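Foro Cocinas y reformas > Fregaderos y encimeras
Tema: ¿Doble seno o uno grande en la isla?

radmont_77
Estamos cerrando el pedido de la isla y sigo sin decidirme con el fregadero. La encimera será blanca con veta gris. El de la tienda insiste en un solo seno grande y mi mujer quiere dos. En casa somos 4 y el lavavajillas se pone una vez al día. ¿Qué tenéis y qué tal?

Marisa_LV
Uno grande, sin dudarlo. Tuve doble 20 años y no cabía la bandeja del horno en ninguno de los dos. La lavaba de lado y acababa con el suelo mojado.

kgyamfi
Yo al revés. Con doble seno dejas el escurridor metido en uno y la encimera queda libre. En una isla se ve todo desde el salón y un escurreplatos encima molesta bastante.

Marisa_LV
Para eso hay escurridores enrollables que se ponen encima del seno grande y se guardan después.

kgyamfi
Tuve uno. Las tazas altas se volcaban y siempre estaba por medio. A cada cual lo suyo.

treleck
Mirad la profundidad antes que el número de senos. El mío es poco hondo y salpica con el grifo a media presión. Y si el caño es alto, peor.

radmont_77
El grifo ya está comprado, alto y cromado. ¿Lo centro entre los dos senos o lo llevo a un lado?

treleck
Centrado, si te llega a los dos. Comprueba el giro con la plantilla antes de que corten la piedra. A mí me hicieron el agujero 3 cm desplazado y así se quedó.

Benedicta Amissah
Nosotros pusimos doble seno de acero en la isla en febrero y estamos contentos. En el izquierdo va el escurridor de varillas y en el derecho se friega. El acero cepillado se marca con la cal, hay que secarlo. Las bandejas grandes van al lavavajillas, en eso Marisa tiene razón. Os dejo foto.

radmont_77
Gracias, Benedicta. ¿El escurridor venía con el fregadero?

Benedicta Amissah
No, comprado aparte. Mide el seno por dentro, que las medidas de catálogo suelen ser las de fuera.
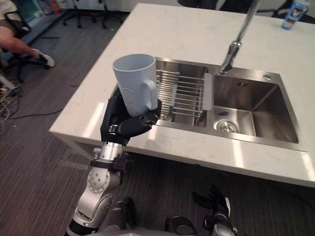 Adjunto de Benedicta Amissah: fregadero doble en la isla, con el escurridor en el seno izquierdo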